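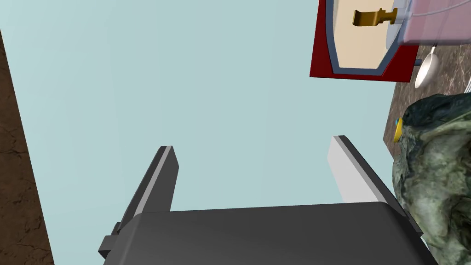

*Vista desde la muñeca en Jultico, con la pinza abierta y la bandeja roja al fondo.*

Jultico es un simulador de manipulación para brazos con pinza de dos dedos. Lo vende Juhl con licencia por puesto y lo hemos usado en la redacción durante un mes, con la versión de enero. El paquete básico trae 82 objetos y 33 superficies. La ampliación Doldale sube el catálogo a 300 objetos y se paga aparte.

La instalación no dio problemas. El visor arranca rápido y permite cambiar de escena sin reiniciar el proyecto. El manual está solo en inglés y el capítulo de sensores se queda corto.

## Superficies y materiales

La mesa con textura de mármol es la que más hemos usado. De lejos cumple. De cerca se nota que el dibujo se repite y en algunas vistas aparece una junta tenue a la altura de los dedos. Para entrenar detección nos ha servido; para material de presentación habría que cambiarla.

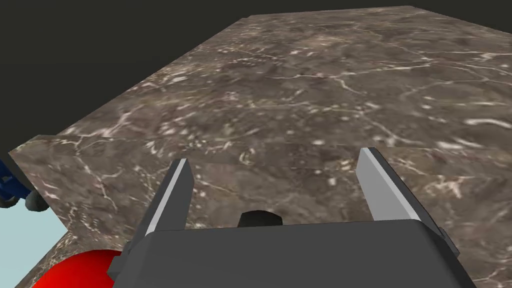
Núm. 33 · Pruebas

La pinza está bien modelada. Las tiras claras de la cara interior de los dedos se distinguen del cuerpo gris oscuro, lo que ayuda a juzgar la apertura a simple vista. El control de apertura responde bien con mando y algo peor con teclado.

El carcasón de la pinza ocupa mucha imagen en la vista de muñeca y tapa parte de los objetos cercanos. Se puede añadir una segunda cámara, pero hay que hacerlo escena por escena. En Prilgate, el producto rival, se configura una sola vez.

Los objetos son desiguales. Conviven formas sencillas, como la pieza roja de contorno ovalado, con otras irregulares, como la figura verde moteada, y piezas pequeñas de varios colores que quedan medio ocultas tras los dedos.
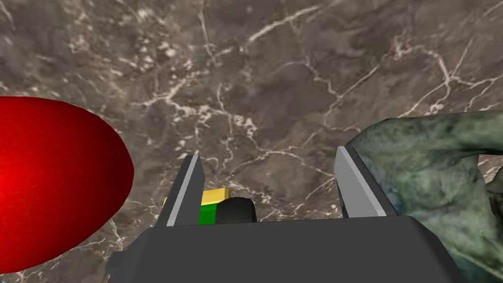
## Precio y valoración

La licencia anual cuesta 2,000 dólares por puesto, sin la ampliación. Es cara para un aula y razonable para un laboratorio que vaya a usarla a diario. El soporte contesta por correo en horario de oficina.

A favor: arranque rápido, pinza bien resuelta, catálogo variado.
En contra: texturas repetidas, cámaras poco flexibles, manual incompleto.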